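## 4. Setting Up and Filling the Metal Sorting Bin

Read this section before the bin is loaded for the first time. It covers placing the bin, choosing what goes in it, laying the items out, and cleaning up afterward. The lidded Cloltley trays are covered in section 5.

### 4.1 Placing the bin

1. Set the bin on a level surface with the long side toward you. The surface must be able to carry 60 pounds.
2. Press down on each corner in turn. If the bin rocks, slide one of the rubber shims under the low corner and check again.
3. Run a gloved hand along the top edge and feel for burrs. File down anything that catches the glove.
4. Look at the holes in the floor of the bin. They are for drainage and must stay open. Do not put tape over them.
5. Wipe the floor and the sloping walls with a dry cloth.

**Caution:** The rim is bare sheet metal. Wear cut-resistant gloves whenever you lift or turn the bin.

**Note:** Scuffs on the floor are normal and do not need to be polished out. Replace the bin if the floor is bent enough that a cup will not stand on it.

### 4.2 Choosing the items

A mixed load works best. Pick things that differ in shape, color, and finish, and keep the number small until you are used to the layout.

1. Take the items from the Welwood storage crate. Household items of your own are fine if they are clean and lighter than 200 grams.
2. Include at least one open cup or similar container.
3. Include something shiny, such as a drink can. Empty and rinse cans before use. A crushed can is acceptable – fold any sharp corner inward with pliers first.
4. Add one or two small pieces in a bright color. Yellow and orange are easy to find against the gray floor.
5. Leave out glass, real food, and anything with a loose lid.

Use plastic vegetables in place of fresh ones. Fresh peppers and tomatoes split and leave juice in the seams, and the seams are hard to get clean.

### 4.3 Laying the items out

1. Put the tallest item in first, near a corner. Stand cups with the mouth facing up unless the job sheet says otherwise.
2. Lay cans on their side near the middle, at an angle to the walls.
3. Place the remaining items with a finger's width of floor between them.
4. Keep the smallest piece away from the drain holes. Pieces under 3 centimeters can lodge there.
5. Check that nothing is leaning on a sloping wall. Items left on the slope slide down when the bin is moved. 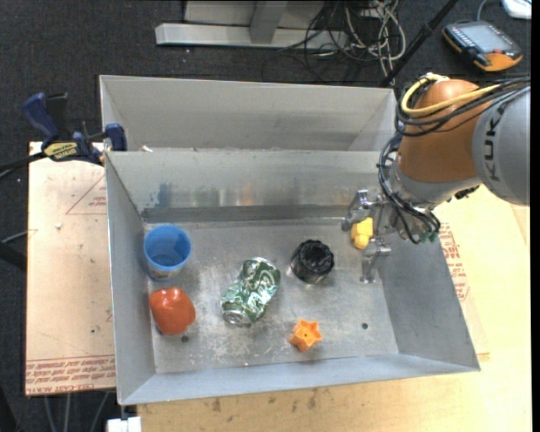
**MIXED LOADS – Layout notes**

- The blue cup stands in a corner with its mouth up, and the red pepper sits near the wall on the same side.
- The green can lies diagonally near the middle, with the black cup beside it.
- The orange star is close to the front wall and still has clear floor near it.

Exact positions may vary from one load to the next. Write the item colors on the job sheet, not the brand names, so that a replacement cup or can does not make the sheet wrong.

### 4.4 Emptying and cleaning

1. Remove the small pieces first and return them to their pouch.
2. Lift out the cups and cans by hand. Do not tip the bin to empty it.
3. Wash plastic items in warm, soapy water and let them dry overnight.
4. Wipe the bin with a damp cloth, then a dry one.
5. Push a cotton swab through each drain hole.

**Caution:** Do not use steel wool or bleach on the metal.

Replacement shims and pouches are listed under Bolger parts in the back of this manual. For changes to this section, contact Anum Shaikh or Teresa Pinheiro.

Section last revised October 31, 2021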